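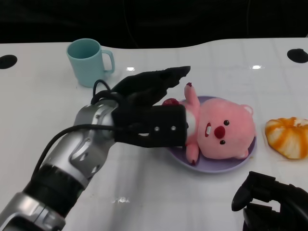 How to Descale a Drip Coffee Maker

Hard water leaves mineral scale inside the tank and the heating tube. The coffee takes longer to brew and tastes flat or bitter. These steps work for most drip machines with a glass or steel pot, including the older Hirness models. For pod machines, follow the booklet that came with yours.

What you need

White vinegar
Cold tap water
A clean paper filter
A soft cloth

Step 1. Empty the machine
Throw out the old grounds and take out any charcoal water filter. Rinse the basket and the pot.

Step 2. Fill the tank
Mix equal parts vinegar and water and fill the tank to the top line. Put the paper filter in the basket to catch loose flakes.

Step 3. Run half a cycle
Start a brew and switch the machine off when the pot is half full. Leave it for 20 minutes – 40 if it has never been descaled. Then switch it back on and let it finish.

Step 4. Rinse
Pour out the vinegar and change the paper filter. Run a full tank of plain water through, let the machine cool, and run another. If you still smell vinegar, do one more.

Step 5. Wipe down
Wipe the lid, the warming plate and the spray head with a damp cloth. Unplug the machine first. Put the charcoal filter back in, or fit a new one.

How often
Every two months with hard water, twice a year with soft. I do mine in February and again in late summer.

Ashwin Gowda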